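I finally made it to the Flirnia open day! I've been meaning to go for two years and something always came up, but this September I had the afternoon free and a half tank of gas, so off I went.

You check in downstairs, they hand you a sticker with your name on it (mine said "Dana" with one n and a smudge), and then you're pretty much free to wander. The lobby had the usual posters and a bowl of mints. I skipped the welcome talk. Sorry, Flirnia. I was there for the robots and I knew they were up on the second floor, so I took the stairs and followed the noise.

The first room was run by the folks from Haddad, who make conveyor parts, and it was fine, lots of rollers. The second room was the one I'd come for. Two arms, a white table, and a handful of things that looked like they came out of a kid's play kitchen. Savvas Kouris was running it and he let me stand way closer than I expected. The job was table clearing, over and over, with everything set out differently for each go. They call the software Amel, and by that afternoon it had 3,108 practice runs behind it, of which 2,542 counted as good. I asked what happened to the rest and he just laughed and said "mugs."
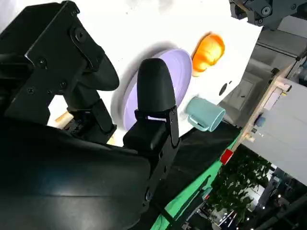 Utine Manipulation Group, Second Floor Lab

You get the view from down by the gripper on a monitor next to the table, and I ended up watching that more than the arms themselves. From there the lavender plate is enormous and the fingers take up half of everything. I loved the orange bun, it's so shiny! The teal mug was lying on its side, and I had a whole theory about how I'd go for the handle first. Savvas said everybody has a theory about the handle.

I stayed for some 20 minutes, long enough that a family with two little boys came and went and came back again. The younger one wanted to know if the robot could eat the bun. Panagiotis Koutsoukos, who was fielding questions by the door, told him very seriously that they were still working on that.

If you go next year, get there early, because parking is a mess and the lot behind the building fills up by lunch. I walked 5 blocks. Wear decent shoes, and bring water too, the vending machine upstairs only took coins and I had none. Also the coffee cart packs up at three, which I learned at ten past three.

I've got more to say about the Haddad room but I need to find my notes first.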